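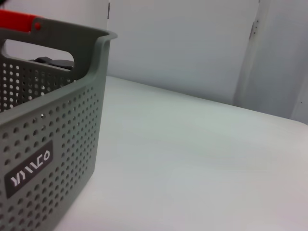
## 4.3 What the Packers Did with the Time

The bench at Pagano was sold to management as a way of freeing people's hands. We spent two weeks and around 40 pages of field notes finding out what the hands were freed for. Mostly they were freed for paperwork.

Pagano packs returned household goods: toys that come back short of a piece, kitchenware that comes back with somebody's coffee in it. Before the Stonis bench was installed, a packer took a mixed lot, sorted it, put it in a basket, and sent the basket down the line. The packer now takes the same mixed lot, lays it out on a white table so that nothing overlaps too badly, and lets two arms do the sorting. Laying out is a job that did not exist before. It has no line in the Wullell wage table, and when the second author asked a supervisor what it was called, she was told "helping."

The logs for the study period record 3018 picks. Of these, 877 were preceded by what the software calls an operator adjustment, meaning that a person leaned in and moved something first. Glassware and small bricks account for most of them (Figure 4). 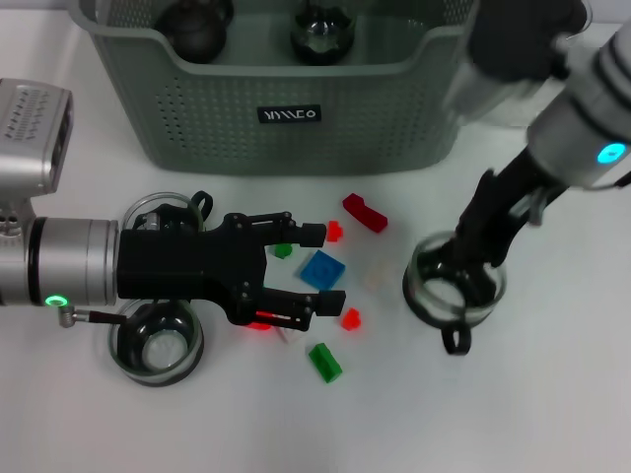 **Figure 4.** The two-arm bench with a mixed lot of toy bricks and clear glass cups. The perforated basket is at the back of the table.

Adjustments were not evenly shared. Packers who had been good at the old job turned out to be good at the new one, and were rewarded by being called over to other people's benches. One of them described the arms as "a trainee who never gets tired and never gets better," although the Jorkivar update in May did improve the handling of thin rims, and she later conceded the point with visible reluctance. Transparent items remained a sore subject. Packers learned to set clear pieces apart from colored ones, a habit that appears nowhere in the manual and that new starters picked up by being sighed at.

The log counts an adjustment as a fault of the lot. Packers counted it as work. This difference mattered more than we had expected, as the monthly report to the floor showed the arms completing 3018 picks and the people completing none. Several packers kept their own tallies on scrap cardboard. We compared one set with the log for the same shifts and found 429 adjustments on the cardboard that the software had missed, usually a nudge made between two camera checks. We have no way of auditing the cardboard, but then we had no way of auditing the software either.

Supervision changed too. Under the old arrangement a supervisor walked the line and looked at baskets. Under the new one she sat at a screen and looked at a number, and walked over when the number turned orange. Packers could not see the screen from the benches. They could see her stand up, and adjusted their pace accordingly, which gave the site a warning system at no extra cost.

Nobody we interviewed asked for the bench to be removed. Wrist complaints were said to be fewer, and the afternoon shift liked the quiet. What they asked for was a name for laying out, a rate to go with it, and a second stool. The stools arrived before we left. The other two requests are taken up in Section 5.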